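Support > Orders and accounts > Closed tickets
Ticket: Newsletter PDF prints with wrong page order and missing lines
Opened by: Annelies Bakker
Product: Clomura Layout, desktop version
Status: Closed
Priority: Normal

October 12, 2023

Dear support team,

I make the quarterly magazine of our company, Foseck, with Clomura Layout. I have used it for three years and until June I had no trouble. Since the last update the PDF that I export is fine on my screen, but the printed copy is not. Two things are wrong. The page numbers at the foot are missing on the left pages, and the last line of some text columns has disappeared. Our printer, Aerts, says that the fault is already in the file and that they cannot repair it on their side.

What I have tried until now:

Exported again with the setting "Print, high quality". Same result.
Exported with "Embed all fonts" switched on. The page numbers came back on page 4, but not on the other left pages.
Opened the file on the computer of a colleague, who still has the old version. There the export is correct.
Removed the program and installed it again. No change.

I would be grateful for advice, as the printing date is near.

Kind regards,
Annelies Bakker

Reply from support

Hello Annelies,

Thank you for the clear list. Could you tell us which font you use for the page numbers, and whether they sit on a master page or on each page separately? Please also send the log file. You find it under Help, then Show log.

Customer reply

The page numbers are on the master page. There are two masters, one for left and one for right. The font is Munano Text, the regular weight. I have attached the log. It is long, and I see the same warning many times: "Frame 2,958 exceeds bleed area, content clipped". I do not know which frame this is, because the program does not show me the numbers of the frames.

Reply from support

The warning is useful. The update changed how the program reads the bottom margin of older documents. If a text box touches the bleed area, its last line can be clipped at export. Your left master probably has a box that is a little too low. To see the frame numbers, go to View, then Extras, then Show object names. Please check the left master first and move the box up by 2 mm.

Customer reply

I found it. The box with the page number on the left master was lower than the one on the right. I think I made it like this by mistake in the first issue, and the old version did not mind. I moved it up and exported again. The numbers are back on all left pages.

The missing last lines are better, but not completely solved. On one page the last line of the column is still gone.
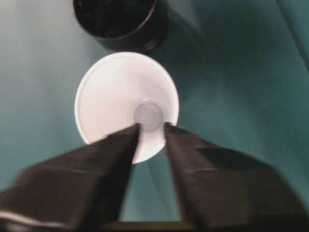 Foseck Quarterly | Issue 7 | Page 12

In the PDF the footer is now good, but the column above the picture stops one line too early. The sentence ends in the middle. I have checked the text box and it does not touch the margin.

Reply from support

The picture on that page has text wrap switched on, with an offset at the top. After the update the offset is measured from the outside of the picture box, so it pushes away the last line of the column. Select the picture, open Text wrap and set the top offset to zero. If you want white space there, make the text box shorter instead.

Customer reply

This was the cause. With the top offset at zero the line is there again. I looked at the other pages with pictures and changed two of them in the same way. Aerts has received the new file and their test print is correct.

May I suggest that you put the change of the offset in the release notes? I had read them before I updated and I did not find it there.

You may close the ticket. Thank you for your patience.

Reply from support

Glad to hear it. I have passed your remark about the release notes to the people who write them. Closing now. You can reopen the ticket by replying to the last e-mail.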